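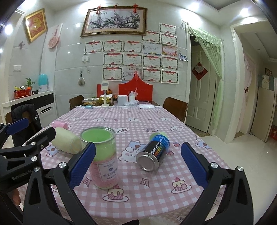
Section 4. Table Clearing with the Hand-Held Grippers

This section covers the daily teaching shift: the part of the Plarura set-up where your own staff show the system how a table gets cleared. If you came from the dish line or the dining room, you already know most of what matters. The grippers simply carry your way of doing it over to the machine, and that is a wonderful thing to watch happen over a few weeks!

Before you start

You need two hand grippers, one per hand, and a table with its usual things on it. Leave the clutter. Cups, cans, bags, boxes and containers of different shapes are all welcome, and a patterned tablecloth is fine.

4.1 Starting a session

1. Check the finger pads on both grippers. They should sit flat against the jaws with the textured side facing in.
2. Squeeze each gripper fully closed, then let it open fully. Do this 2 times. The Flekeo base unit beeps when it has the range.
3. Stand where you would normally stand to clear that table.
4. Hold both grippers open over the table and wait for the second beep.
5. Clear one item at a time. Put each item down completely before you let go.
6. When the table is done, hold both grippers closed until the base unit goes quiet.

Note: Work at your own pace. Slow is fine, and so is stopping to think. What confuses the system is a rushed grab followed by a correction.

4.2 Picking up different items

Upright containers: come in from the side with one jaw on each side, and close below the lid. Clear plastic dents easily, so squeeze only until it stops sliding.

Cans lying down: grip across the middle. If the can rolls, steady it with the other gripper. Experienced people do this without thinking, and it's exactly the kind of trick we want recorded.

Paper cups: grip low. Take the straw out first if that is how you do it at work.

Bags and folded cloths: pinch a fold and lift straight up.

CAUTION: Keep loose sleeves and fingers out of the jaws. Never use the grippers on glass that is already chipped, on knives, or on anything hot.

CAUTION: Rest after every 10 tables. The grippers feel light in the morning and a good deal heavier by afternoon.

4.3 What changes on your shift

At the Baysal site, crews had recorded nearly 3,880 pickups by the end of October. The late-evening bus carts now run with the arm doing the first pass, and the crew handles whatever it leaves behind. People there swap between teaching, checking and regular floor work, and several asked for more teaching hours.

Expect some grumbling in the first week, and expect good questions. Put the questions in the shift log. The rule about lids in 4.2 came straight out of one.

Teaching time is paid as floor time. Enter it under code 127 in Esov, with the table number in the comment line.

Note: Sessions are never used to rate a person's speed. Supervisors see the number of sessions and the battery level, and that is all.

4.4 Ending the shift

1. Wipe the pads with a damp cloth. No sprays.
2. Set both grippers on the charger, jaws open.
3. Report a loose screw or a torn pad before the next crew comes on.

Revised 2019-02-06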